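공유 냉장고 문 열자 동네 사람들이 모였다… 펜스카 생활관, 나눔 부엌 첫 계절 이야기

2022년 11월, 바람이 제법 매서워진 수요일 저녁이었다. 퇴근길에 장바구니를 든 사람, 아이 손을 잡은 사람, 그냥 불이 켜져 있기에 들어와 봤다는 사람까지 펜스카 생활관 1층 나눔 부엌으로 하나둘 모여들었다. 이날은 부엌이 문을 연 뒤 처음으로 이용 주민들이 한자리에 둘러앉아 그동안의 이야기를 나누는 날이었고, 국이 끓는 동안 수다가 어찌나 길어졌는지 정작 예정된 순서는 한참 뒤로 밀렸다.

나눔 부엌은 집에서 다 먹지 못할 식재료를 가져다 두고, 필요한 사람이 가져가는 공간이다. 지난 3월 주민 설명회를 열었을 때만 해도 걱정하는 목소리가 적지 않았다. 누가 상한 음식을 넣어 두면 어쩌나, 한 사람이 몽땅 가져가면 어쩌나, 여름 냄새는 또 어떻게 하나. 설명회가 두 시간을 훌쩍 넘겨 끝났다니 그날의 분위기를 짐작할 만하다. 그래도 한번 해 보자는 쪽으로 마음이 모였고, 그 뒤로 여름 한 철을 무사히 넘겼다.

살림을 맡은 조아나 코엘류 씨는 포르투갈에서 건너와 이 동네에 자리를 잡은 지 19년째다. 말끝마다 웃음이 묻어나는 코엘류 씨는 처음 몇 주가 제일 힘들었다고 털어놓았다. "다들 가져가는 걸 부끄러워하셨어요. 넣는 건 잘하시는데, 꺼내는 걸 못 하시는 거예요. 그래서 제가 일부러 사람들 보는 앞에서 호박을 하나 들고 나갔어요. 오늘 저녁은 이걸로 죽을 끓인다고 큰 소리로 말하면서요. 다음 날 어떤 분이 죽은 맛있었느냐고 물으시더니 무를 하나 가져가시더라고요."

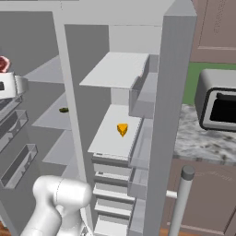
펜스카 생활관 마을살림팀

그렇게 호박 하나로 물꼬가 트인 뒤로 부엌은 조금씩 달라졌다. 마을살림팀이 정리한 장부에 따르면 문을 연 날부터 지난달 말까지 오간 식재료는 모두 3,698점이다. 감자나 양파처럼 흔한 것부터 선물로 받았는데 식구 중에 먹는 사람이 없다는 치즈, 시골에서 한 상자씩 올라와 감당이 안 되는 풋고추와 오이까지 종류도 가지가지다. 숫자만 놓고 보면 대단한 양이 아니라고 할 수도 있겠지만, 하나하나 누군가의 집에서 시들어 가다가 다른 집 밥상에 올랐다고 생각하면 마음이 조금 달라진다.

사실 냉장고에서 음식이 버려지는 사정은 집집마다 비슷하다. 두부 반 모, 조각 치즈 하나, 찌개에 넣고 남은 애호박 토막 같은 것들이 안쪽으로 밀려 들어갔다가 며칠 뒤 발견된다. 이날 모임에서도 가장 말이 많았던 주제가 바로 이것이었다. 한 주민은 냉장고가 커질수록 버리는 게 늘더라며, 이사하면서 큰 것으로 바꾼 뒤 오히려 장 보는 버릇이 나빠졌다고 했다. 그러자 옆자리에서 우리 집도 그렇다, 우리 집은 김치냉장고까지 그렇다는 말이 줄줄이 이어졌다.

마을살림팀은 이런 이야기들을 모아 생활 요령 한 장을 만들었다. 거창한 내용은 없다. 장을 보러 가기 전에 냉장고 문을 한번 열어 볼 것, 먼저 먹어야 할 것은 눈높이 칸 앞쪽에 둘 것, 쓰다 남은 채소는 속이 보이는 통에 담을 것. 치즈는 자른 면이 마르기 쉬우니 종이로 한 번 싼 뒤 통에 넣어 두면 좋고, 문 쪽 칸은 여닫을 때마다 온도가 오르내리니 우유나 달걀보다는 양념류를 두는 편이 낫다는 조언도 담겼다. 다 아는 이야기 같아도 적어서 붙여 두니 다르더라는 것이 먼저 받아 간 주민들의 말이다.

모임에는 인근 반찬가게 '미나리 부엌'과 장터 상인들도 함께했다. 채소를 대는 유통업체 수르네오는 모양이 고르지 않아 매대에 올리기 어려운 당근과 고구마를 꾸준히 보내 주고 있고, 주방용품을 파는 호틱스는 밀폐용기 28개를 내놓았다. 용기는 부엌에서 바로 씻어 쓰고 다시 가져다 두는 방식으로 돌려 쓴다. 돌아오지 않는 통이 더러 있지 않으냐는 물음에 코엘류 씨는 손사래를 쳤다. "통이 안 오면 다른 통이 와요. 그것도 꼭 뭘 담아서 와요. 지난주에는 깻잎장아찌가 왔는데 그건 냉장고에 들어가 보지도 못하고 저희가 그 자리에서 다 먹었어요."

깻잎장아찌 이야기에 한바탕 웃음이 터진 뒤에는 조금 진지한 순서가 이어졌다. 조리한 음식을 어디까지 받을 것인가 하는 문제다. 지금은 집에서 만든 반찬을 냉장고에 넣어 두는 것을 허용하지 않는다. 만든 날짜와 재료를 확인하기 어렵고 알레르기가 있는 이용자도 있어서다. 다만 모임이 있는 날 함께 나눠 먹는 음식은 예외로 하고 있는데, 이를 두고 의견이 갈렸다. 반찬이야말로 혼자 사는 어르신들에게 가장 필요하다는 쪽과, 한 번이라도 탈이 나면 부엌 전체가 문을 닫아야 한다는 쪽이 모두 일리가 있었다. 결국 이날은 결론을 내지 않고, 날짜와 재료를 적는 이름표를 먼저 만들어 모임날에 시험해 보기로 했다. 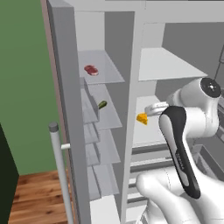 겨울에는 국과 빵을 함께

날이 추워지면 들어오는 식재료도 바뀐다. 잎채소가 줄고 무와 배추, 늙은호박이 늘어난다. 마을살림팀은 이 재료들로 겨울 동안 '함께 끓이는 국' 모임을 꾸린다. 이용자들이 모여 그날 있는 재료로 국을 한 솥 끓이고, 각자 그릇에 담아 가는 자리다. 메뉴를 미리 정하지 않는 것이 원칙이라면 원칙인데, 지난번에는 무가 너무 많이 들어와 뭇국과 무나물과 무생채가 한 상에 올랐다고 한다.

국 곁에는 빵도 놓인다. 동네 빵집 음피난가가 그날 팔고 남은 식빵과 바게트를 저녁마다 보내기로 했다. 굳은 바게트는 얇게 썰어 마늘기름을 발라 굽고, 자투리 치즈가 있으면 잘게 썰어 얹는다. 이날도 시범 삼아 구운 빵이 한 판 나왔는데, 아이들이 먼저 알아보고 달려드는 바람에 어른들은 냄새만 실컷 맡았다.

처음 오는 사람을 위한 안내도 손보았다. 이용할 때 이름이나 소득을 묻지 않는다는 점은 그대로다. 가져온 것은 접수대 공책에 품목만 적고, 가져갈 때는 한 사람이 하루에 3점까지 고를 수 있다. 식구가 많은 집은 미리 이야기하면 더 가져가도 된다. 받지 않는 것은 유통기한이 지난 식품, 뜯은 육류와 생선, 술, 약과 건강보조식품이다. 흙이 묻은 채소는 그대로 가져와도 괜찮지만, 신문지에 한 번 싸 오면 부엌을 닦는 사람이 무척 고마워한다고 한다.

이용 시간은 조금 길어진다. 낮에 일하는 주민들이 번번이 닫힌 문 앞에서 돌아섰다는 이야기가 이어지자, 평일 저녁 8시까지로 한 시간 늘리기로 했다. 늘어난 시간은 마을살림팀 직원들이 번갈아 맡고, 문을 닫기 전에는 냉장고 온도를 확인해 공책에 적는다. 주말 운영을 바라는 목소리도 있었지만 당장은 사람 손이 모자라 내년 봄에 다시 이야기하기로 했다.

모임이 끝날 무렵, 처음 와 봤다는 한 주민이 가방에서 사과 두 알을 꺼내 접수대에 올려놓았다. 이렇게 조금만 가져와도 되느냐고 조심스레 묻자 코엘류 씨가 얼른 공책을 펼쳐 '사과'라고 적고는, 빈손으로 가시면 섭섭하다며 고구마를 한 봉지 들려 보냈다. 솥에는 국이 아직 조금 남아 있었고, 설거지를 하겠다고 나선 사람이 많아 개수대 앞이 한동안 북적였다.

나눔 부엌 이용과 식재료 기부에 관한 문의는 펜스카 생활관 1층 안내 창구에서 받는다. '함께 끓이는 국' 모임은 따로 신청하지 않아도 참여할 수 있으며, 담아 갈 그릇은 각자 준비하면 된다.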